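How I Care for Wooden Cutting Boards and Other Wood in the Kitchen

Many people buy a good wooden board, use it hard for one year, and then it has a crack and a gray look and goes to the trash. My oldest board is 16 years old and I still cut bread on it every morning. I do not do anything special, only small things often.

Washing

Wash the board by hand, with warm water and a little dish soap, on both sides. If you wet only one side, the wood swells on that side and the board begins to bend. Never leave it lying in the sink, and please never put it in the dishwasher. Wipe it with a towel and stand it on its long edge overnight. I use a Jilletex cloth for the wiping, but an old cotton T-shirt is equally good.

Smell of onion and garlic

Throw a spoon of coarse salt on the board and rub with half a lemon, cut side down. Leave it for the time of drinking a coffee, then rinse with cold water. For fish I have a separate board, and I advise the same to you. Lemon helps with fish, but not enough.

Stains from beets and berries

Baking soda with some drops of water, made into a paste. Rub softly along the grain. A stain which stays after 2 tries will go away by itself in some weeks of normal use, so I leave it in peace.

Oiling

Use mineral oil of food grade. Olive oil and sunflower oil become old inside the wood and smell bad, I learned this with a salad bowl from my aunt. Warm the bottle in a cup of hot water, pour a little oil in the middle and spread it with the hand until all the surface is shining. Do not forget the edges and the ends, there the wood drinks the most. Wait until the next morning and wipe off what remains.

In winter, when the heating makes the air dry, I oil once a month. From June until the end of summer I do it only when the wood looks pale. A simple test: let one drop of water fall on the board. If it stays round, you can wait. If it goes flat and makes a dark spot, take out the oil.

Rough surface

After many washings small fibers stand up and the board feels like a cat's tongue. Let it dry fully, sand it by hand with fine paper along the grain, wipe off the dust, then oil. Deep knife cuts need coarser paper first, and patience.

Board that slides

Put a damp paper towel under it – flat, without folds. The rubber feet that they sell for this purpose leave marks on my counter, so I stopped with them.

Drawers that stick

This is also wood in the kitchen, so I put it here. Take the drawer out and rub the running edges with a white candle. Push it in and out several times and repeat where it still catches. Soap works too, but in a damp kitchen it becomes sticky.

Spoons

The same oil as for the board. I stand them in a jar with the handles down in the oil, one hour, then turn them over. A spoon with a split I use only in the garden, for planting seeds.

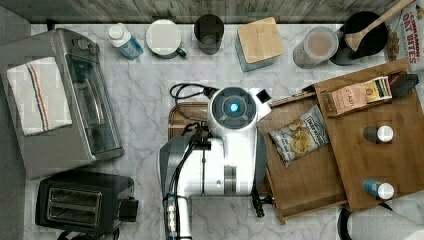
Wooden cutting board on a marble countertop.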